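Contra a cor das tampas

Mudar tubos de um suporte para outro é uma das tarefas mais antigas de um laboratório e uma das que menos atenção recebem. Digo isto depois de ter lido, numa terça-feira de pouca paciência, o catálogo novo da Sterareck, 400 páginas de prateleiras, caixas e grades, onde se garante que o suporte certo «transforma o fluxo de trabalho». Não sei o que é um fluxo de trabalho transformado. Sei o que é um tubo fora do sítio às seis da tarde, e desconfio que continuará fora do sítio por muito que a grade tenha custado.

O argumento de quem vende é sempre a transparência. O plástico transparente deixa ver o nível do líquido, deixa ver o fundo, deixa ver a etiqueta. Muito bem. Também deixa ver tudo o que está por trás, e uma grade com muitos buracos vazios, vista de lado, é um emaranhado de linhas onde a vista se perde. Trabalhei dois anos numa sala da Costa em que havia grades dessas em todas as bancadas, e o erro mais comum era pôr o tubo na fila ao lado da que se queria. Ninguém se enganava assim com os blocos de madeira antigos. Tinham poucos furos, é certo, e a madeira mancha, absorve, não vai à autoclave. Para trabalho estéril não servem e não estou a propor que se usem. Mas para arrumar tubos fechados, para ensinar, para ter à mão os que ainda falta tratar, um bloco de madeira faz o serviço e não escorrega.

Depois há a questão das tampas. Alguém decidiu, algures, que as cores resolviam a identificação, e desde então compram-se tampas como quem compra lápis. A Flindolska vende-as em 18 cores, das quais eu distingo com segurança umas sete, e à luz fraca de um fim de tarde de janeiro talvez menos. O pior é que cada sala inventa o seu código. Vermelho quer dizer «por tratar» num piso e «já tratado» no piso de cima. Quando um suporte viaja de elevador, a informação inverte-se pelo caminho e a cor, que devia ajudar, passa a mentir com toda a confiança.

Dir-me-ão que isto se resolve com um protocolo escrito. Já li o da Kivura, que tem um capítulo inteiro sobre cores, e reparei que remete três vezes para um anexo que não vinha no ficheiro. A minha experiência é que o papel na parede amarelece e as pessoas olham para o suporte. Se os tubos por tratar estão à esquerda e os tratados à direita, quem chega percebe. Se estão todos na mesma grade, separados por uma fila vazia que só o autor da ideia sabe interpretar, não há capítulo que valha.

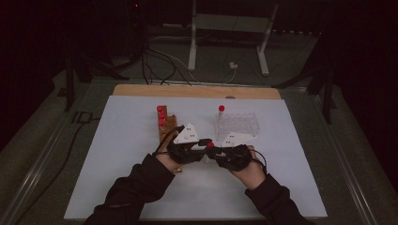
Prefiro, por isso, dois suportes diferentes a um só muito bom. Que sejam mesmo diferentes, no material e na forma, para que a mão dê pela troca antes de a cabeça se distrair. Madeira de um lado, plástico do outro, todas as tampas da mesma cor se for preciso, e o lugar a dizer aquilo que a cor diz mal. Uma base clara por baixo também ajuda: um tubo pousado por engano numa bancada escura pode lá ficar até à manhã seguinte.

E passe-se um tubo de cada vez. Custa-me ter de o escrever, mas vejo gente experiente a levar quatro entre os dedos, como quem serve cafés, e depois a hesitar sobre qual era o primeiro. O tempo que se ganha assim nunca o vi medido por quem o defende. O que se perde a reler etiquetas conheço-o bem, porque costumo ser eu a relê-las.

Quanto à grade do catálogo, a mais cara, a que vem com tampa articulada e letras gravadas em cada fila, pedi uma emprestada para experimentar. As letras são do mesmo plástico transparente que o resto. Devolvi-a ao fim de uma semana e voltei a escrever com marcador em fita adesiva, que se lê a dois passos e se muda quando é preciso.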